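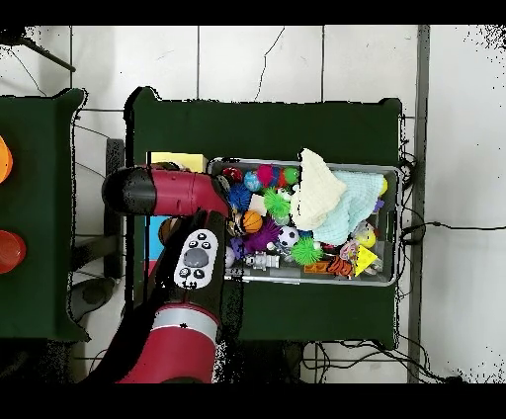

Figure 2.1 A robot arm at the rim of a bin of toys.

Chapter 2
What You Learn at an Open Day

Every March the robotics lab in Greenberg opens its doors to the public, and every March the public asks when the robots will do the dishes. I have gone often enough to know that the people in lab T-shirts have a sigh they use for this. They are very polite about it. Then they point you toward a bin of toys.

This chapter follows one such visit. I took a notebook, a sandwich and an uncle's skepticism (the uncle stayed home but sent questions). The parking lot at Nillasach Hall holds 81 cars and the lab had invited 200 visitors, so the first problem in automation that day was solved by a man waving a clipboard.

Chapter 1 gave you the arm as engineers like to draw it: clean lines, labeled joints, a tidy dot where the hand goes. Keep that drawing handy. You will want it when we get to a table of spiky balls, knitted cloth and one small soccer ball, because the drawing has no opinion on any of them.

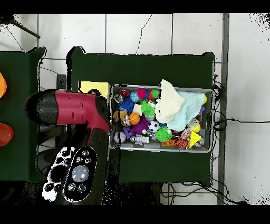
Department of Applied Automation, Orkside College

Anselmo Urquijo ran the demonstration and had clearly run it before. He began by asking a boy in the front row to shut his eyes and pull a ball out of a backpack. The boy did it in one go and looked insulted by the applause. Urquijo then asked him to explain how. The boy said, "I just got it." Write that sentence in your margin. Most of this book is an attempt to replace it with something a machine can use.

Consider what the boy skipped over. He had to tell the ball from whatever lay against it. He had to choose where to put his fingers, how hard to squeeze, and which way to pull so that his lunch didn't come along. A cloth makes all of this worse. It has no fixed shape to look up, it hides whatever is under it, and if you grab a corner you may get the corner, the cloth and a passenger. 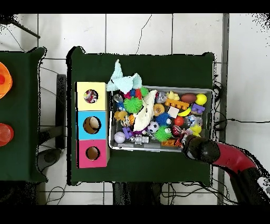 My uncle's question, which I read aloud with some embarrassment, was why anyone would practice on toys when there is real work to be done. Urquijo said toys are real work with cheaper accidents. A dropped ball bounces. He would not care to say the same of a Sondetti coffee machine, a lesson the department had apparently bought for $1,199.

We will take the job apart in the order he did: finding the object (Section 2.1), reaching it (Section 2.2), and holding on to it (Section 2.3). Letting go gets a section of its own, and it is longer than you would think.

Before you read on, empty a kitchen drawer into a box and take out one spoon with your eyes closed. Note everything else you touched.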